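Why Is Blue So Weird? A Quick Guide for Curious Kids
by Vy Vi

Ok so. Colors! You see them all day long. But have you ever asked where they come from? Let's go fast, there's a lot.

First thing. Light from the sun looks plain, kind of white. But it's a mix. Red, orange, yellow, green, blue, violet, all squished together. When sunlight goes through raindrops it gets spread out and you see the colors side by side. Rainbow!

So why does a strawberry look red? Because the strawberry soaks up most of the other colors and bounces red back at you. The red light goes into your eye. Your brain says "red." Done. A leaf does the same thing with green. White stuff bounces nearly everything. Black stuff soaks up nearly everything. That's why a black T-shirt gets so hot in the sun. All that soaked up light turns into heat.

Try it: put a dark sock and a white sock on a sunny windowsill. Wait till after lunch. Touch both. Which one is warmer?

Now, blue.

Blue is all over the place if you look up or look out at the ocean. But go on a walk and try to find blue things that are alive. Harder, right? Brown, green, yellow, easy. Blue, not so much. A few flowers. A bird maybe. Blueberries (and those are kind of purple when you squish them).

Plants and animals mostly don't make blue color inside their bodies. It's tricky to make. So lots of them cheat! A blue jay's feather has no blue coloring in it at all. What it has is teeny tiny pockets of air, way too small to see. Light hits the pockets and the blue part gets bounced back out. Grind the feather into dust and the blue goes away. You just get brown dust. (Please don't do this to a blue jay.)

Some butterflies do a trick like that too. Their wings have very small ridges, like shelves. The light bounces off the shelves and blue comes out extra bright and shiny. Tilt the wing and the color changes.

And the sky? Same sort of idea. Air is made of bits so small you can't see them. When sunlight hits them, the blue light gets knocked around in every direction much more than the red. So wherever you look up, some blue is coming at you. At sunset the light has to go through a lot more air to get to you. Most of the blue gets knocked away on the trip. Orange and red are left over. Pretty!

People make blue a different way. We use pigment. A pigment is a colored powder you mix into paint or ink or plastic.

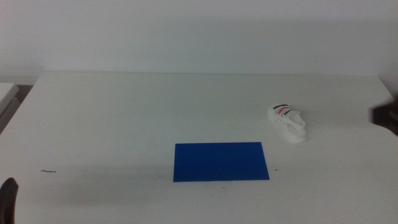

Royal blue on white. Easy to spot!

Long ago the best blue paint came from a stone called lapis lazuli. It was dug out of mountains, mostly in one part of Afghanistan, and carried a very long way. Then somebody had to crush it and wash it and crush it some more. It cost a ton of money. Painters saved it for the most importent parts of a picture.

Then in the early 1700s a color maker in Berlin was trying to make red. Something was wrong with one of his ingredients. He got a deep dark blue instead. Oops! But a good oops. It was cheap and strong and people went wild for it. It's called Prussian blue and artists still use it.

Blue jeans are another story. That's indigo, a dye that first came from plants. Here's the strange part, the dye bath is a yellowy green. The cloth comes out greenish. Then air touches it and it turns blue while you watch. Hậu Đỗ, who is 9 and helped me check this page, says this is the best fact and should of been at the top. Sorry Hậu.

Things to do with blue:

Stare at something bright blue for 30 seconds. Don't move your eyes. Then look at white paper. You should see a yellowish ghost. Your eye got tired of blue!

Put a drop of milk in a clear glass of water, stir, and shine a flashlight in from the side in a dark room. Look for a bluish glow. Now look at the flashlight through the glass. More orange? That's your own little sunset.

Go on a blue hunt outside. Only living things count. June is good for this, lots of flowers. Write down what you find, or draw it. Cremilda Sales and her class got 4 and one of them was a beetle, which I think is great.

Hard words
Pigment: colored powder that goes in paint.
Dye: color that soaks into cloth.
Lapis lazuli: say it LAP-iss LAZ-you-lee. A blue stone.

Next page is about purple and a very smelly kind of snail.

© Cerkudel Kids | Contact us | Back to top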